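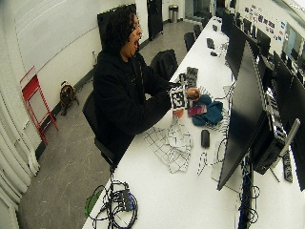

A long white bench, with a mouse, a booklet, a cloth and a good many cables on it.

Home Opinion Work Culture Letters Subscribe

Opinion / Desks & Offices

The Clear Desk Is Oversold

By Ruwan Jayasinghe

5 min read

Every September the memo comes back. Ours arrived at 10 in the morning with the subject line "Fresh Surfaces," and it asked everyone at Cirbridge to bring their part of the shared bench down to a keyboard, a mouse and one personal item. The rest was to go in a drawer or in a Drendau bin, the stackable kind, of which the company had bought a great many.

I've worked at shared tables for most of my adult life, and I have now lived through five of these campaigns. I'd like to see the evidence for them. I keep being told that a clear desk means a clear mind, usually by people whose job happens mainly in meetings. Their desks are clear because they aren't at them.

Look at what gathers on a bench when somebody is using it. A crumpled teal cloth. A maroon booklet that could pass for a passport, lying half on the cloth. A sheet printed with a black grid, rumpled and folded over on itself. You could call that clutter, and the memo does. I'd call it a desk in the middle of the day, and I don't see what is gained by making it look like the end of one.

The usual reply is that things get lost in a mess. Sometimes they do. They also get lost in bins. When we did the Ulau office two years ago, the consultant from Munshi had us sort every loose object by type, so that cloths went with cloths and printed sheets went with printed sheets. It looked wonderful. Then for weeks people walked the length of the room asking where the short adapter was, and the answer was always a bin with a label that made sense to whoever wrote it. One bin said "Misc. Power." Another said "Power, Misc." I wish I were making that up.

Sorting by type is a habit borrowed from stores. A store has to help strangers find things. A worktable has to help the same few people pick up where they left off, and for that the best place for a thing is often the last place it was put down. Paper in front of the chair says "still going" more clearly than any tray marked In Progress.

I will give the tidy side one point, and it's a large one. Cables.

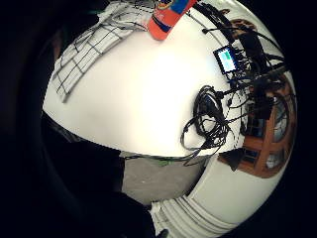 The far less defensible end of a white tabletop: cables in loops, some past the edge.

I have no argument to offer on behalf of a tangle. A cloth left on the table costs you a hand's width of space. A knot of black cables costs you the space, plus the time it takes to work out which one belongs to the little device with the lit screen, plus whatever gets dragged along when you pull the wrong one. Cables over the side are worse, and I've caught a sleeve on enough of them to have views.

What bothers me is that the campaigns never start there. Cables are dull and slow to fix. Somebody has to get under the bench with ties and a flashlight, and there's no pretty photo at the end of it. So the effort goes to the top of the table, where a person can sweep everything into a bin in two minutes and feel that something happened. Our memo gave cables a single line, near the bottom, asking us to "be mindful." The bins got a diagram.

The Drendau catalog item we were sent is number 1021, a clear tub with a snap lid, and I have nothing against it. I have one at home full of batteries. But I'd trade every tub on our floor for a row of hooks along the back of the bench and a strip of tape on each plug saying what it feeds. I asked for this last year and was told it would be considered in the next phase. We are now, I believe, in the next phase.

Until then I'll do what I did last time. The bench gets cleared for the walkthrough, and by lunch the paper is back in front of my chair, creases and all. My cables I coil myself, badly, with a rubber band off the mail.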